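ok so I finally did the farmers market thing properly this year and I have thoughts. thread

1/ I always show up at like 11 when it's hot and the good stuff is gone. This time I got to the Fastov market at 7:30 and wow, different planet. Parking! Shade! People saying good morning!

2/ Brought cash, small bills. The lady with the peaches was so happy about it she threw in a couple of bruised ones for free. Bruised peaches make the best cobbler, fight me.

3/ Prices are all over the place, so walk the whole loop before you buy anything. Tomatoes were 3 dollars a pound by the gate and way less at the Avram Farm table in the back. Same kind, and the back ones smelled better.

4/ Smell your tomatoes, by the way. At the stem end. If it smells like nothing it's going to taste like nothing.

5/ Corn though. Corn is the whole reason I go. Don't peel it open at the stand – feel for the kernels through the husk and look at the silk, you want it brown and a little sticky on top. The Jistach kids sell out by 9 most weeks and they had maybe 200 ears left when I walked up.

6/ And eat it that day! The sugar starts going the minute it's picked. I used to let mine sit in the fridge until the weekend and then wonder why it was bland.

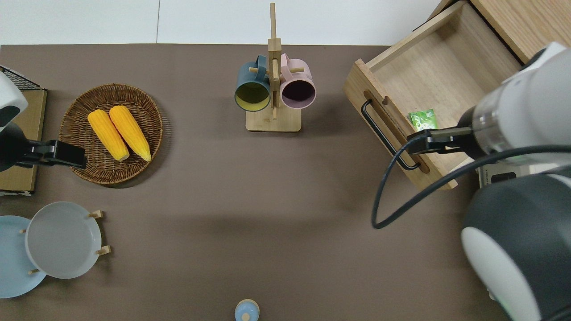

7/ How I cook it: big pot, boiling water, four minutes, done. No salt in the water, salt goes on after with the butter. My neighbor swears by the microwave in the husk and I've tried it and it's fine, I just like the pot.

8/ Leftovers get cut off the cob and go in a skillet with green onion and a squeeze of lime. Good on eggs, good on tacos, good cold at midnight.

9/ Next up is the Kanum market in October for squash, if anybody's been tell me where to park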